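Quick one before practice

2021-07-21

Ok so I have 20 minutes and a cold coffee. Summer league stuff, mostly for the three of you who keep emailing.

Plasside won again. Not pretty. Down nine at the half, couldn't hit a free throw, then the press finally started working and Prurkunano just fell apart bringing the ball up. Final margin was 2. I lost my voice and I wasn't even coaching, just sitting in the second row yelling about spacing like a crazy person.

Things I liked – the bench. They came in flat last week and this time they ran. Rebounding was way better too. Things I didn't like: everybody standing around watching whoever has the ball. Drives me nuts. Cut! Go somewhere!

Attendance was 2,069, they read it out over the PA and people cheered for themselves. For a July game in a gym with one working fan I'll take it. 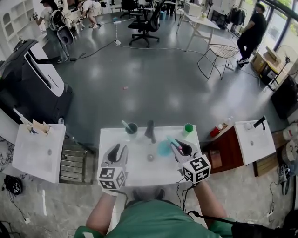
Anyway the big news is Clilora dropping out of the fall schedule. Don't know the whole story. Money, probably, it usually is. So that leaves a hole in the calender and Honorato is supposed to get the spot, which means a longer bus ride for us but a better opponent. They scored 60 in the first half against Prurkunano in June. First half! I'd rather lose to a team like that than beat up on somebody by 50 and learn nothing.

Still want to see how our guards handle real pressure. We've been getting away with lazy passes all summer and sooner or later a quick team is going to make us pay. Said the same thing last year. Then it happened, twice, and everyone acted surprised.

Season tickets – yes they're on sale, no I don't know if the old seats carry over. Call the box office, they pick up in the mornings if your lucky. Parking is still the lot behind the rink.

Ok gotta run, somebody has the keys to the ball rack and I think it's me. More after the Honorato scrimmage if it happens.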